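What We Owe to the Shop on the Corner

23/08/2019
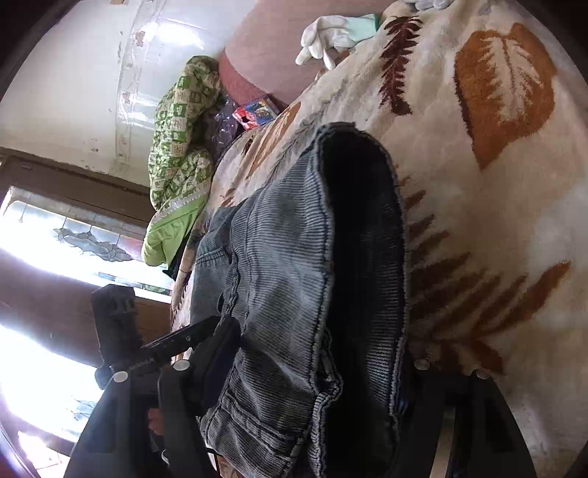

When I moved to Plokitz, I did not think about economy as a question of right and wrong. I had studied a little of it at school in my first country, and there it was a subject of curves and tables. A price was the place where two lines cross. If somebody had told me that a price can also be unkind, I would have thought that this person did not do the reading.

I changed my opinion slowly, and the reason was a credit union. Brilleler is a small one. It has one office on Merrick Street, with two windows, and a list of members that was 272 names long when I joined. To become a member you pay five dollars and you come to one evening where they explain the rules. I went because my bank had charged me a fee for having too little money, and then a second fee because the first fee had left me with even less. I was angry, and a neighbor gave me the leaflet.

What surprised me at the evening was the way people spoke about lending. A woman asked what happens when a member cannot pay. The answer was that someone calls, and asks what has happened, and then a new plan is made. She asked again, because she thought there must be more. There was a little more, of course. There is a late charge, and at the end there is a court, as everywhere. But the call comes first, and it is made by a person who may meet you later at the bakery.

I want to defend this way of doing things, and I also want to be fair to its critics, because I was one of them.

The first criticism is that it is small. The biggest personal loan at Brilleler is 1000 dollars in the first year of membership. You cannot buy a house with it. You can repair a car with it, or pay the deposit on a room, and for many people in this town these are the two things which decide if they keep their job. I think we make a mistake when we measure the good of an institution only by its size. A short bridge is still useful to those who live next to the river.

The second criticism is more serious. When lending depends on people knowing each other, then a stranger has a disadvantage. I felt this myself. In a town where families have known each other for three generations, a new name with a strange accent can wait longer for trust. Brilleler tries to correct this by having written rules for small loans, up to 400 dollars, where no opinion about the person is asked for. I believe they should go further and do it for all the loans. Kindness which depends on a familiar face is a weak kind of kindness, and religious people especially should know this. The texts we read on our holy days speak about the stranger again and again.

The third criticism I hear mostly from my friends who work in business. They say that morality does not belong in a contract, because each person has a different one. My answer is that it is already there. A contract that takes the largest fee from the poorest customer also has a morality in it, only it was written by somebody we never meet. I would prefer to sit in a cold room for one evening and argue about the rules with the people who must live under them.

There is now a proposal from Uditus, a larger lender from the city, to take over the office on Merrick Street and move the members into its own accounts. The members will vote in September. Uditus promises an application for the telephone, longer opening hours and a better rate on savings. I do not say these are bad things. I work until late and I would like the longer hours very much. But I have read the letter two times, and I could not find in it what happens when a member cannot pay. I wrote to ask, and I received a polite reply with the address of a page where the terms will be published after the vote.

For me this is enough to vote no, at least this year. If Uditus will put the telephone call in writing, before any court and before any fee, I am ready to think again. I would also ask that the evening for new members is kept, even if it is boring, and even if the coffee is as bad as it was on mine. Members who want to read the letter can get a copy at either window.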